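Closis: a shape puzzle for my little cousins (and everyone else's)
Project report, spring term

Where the idea came from
My cousins are 2 and 5, and the puzzle they share is either way too easy or way too hard, depending on who's holding it. So I wanted to make a set that grows with the kid! I called it Closis, mostly because the name was short enough to fit on the box.

What I made
Closis is a set of thick boards with recesses in the top, plus loose solid shapes to drop into them. Each board has a number on the front edge so you know which level you're on. I drew everything in Pralard (the modeling program we have at school) and ended up with 116 saved versions, which says a lot about how I work. My supervisor, Oda Sandberg, told me to quit renaming files and start testing, and she was right.

Picking the colors took me an entire Monday. I wanted bright pieces on softer boards, so they'd be easy to find again on a messy table. The number on the edge is only a little darker than the board, and I go back and forth on that. It looks nice, but from across the table you really have to hunt for it.

Getting the fit right
This was the hard part. My first recesses were so tight that my younger cousin just hammered on the piece with her fist (fair enough). I opened them up a bit and then everything rattled. It took 2 more rounds before I was happy.

The hexagonal prism gave me the most trouble. A round piece doesn't care how you turn it, but with a hexagon you need the corners lined up, and if you come in at a slant a corner meets the board first. I like how chunky it is, though, and the flat sides are good to hold. 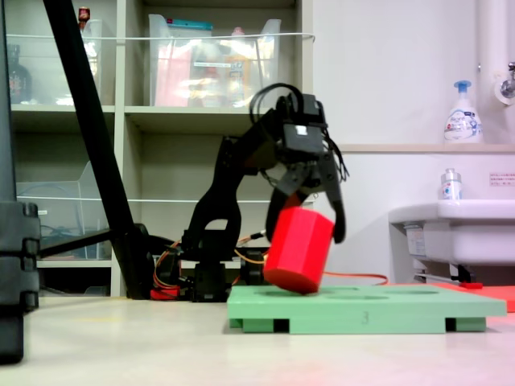 What I'd change
Darker numbers, for sure. I'd also round off the edges of the recesses so a crooked piece can slide in more easily, and I still need a box that holds the boards and the shapes without everything sliding around. Oda wants to see a new drawing of the hexagon recess in April, so that's next on my list.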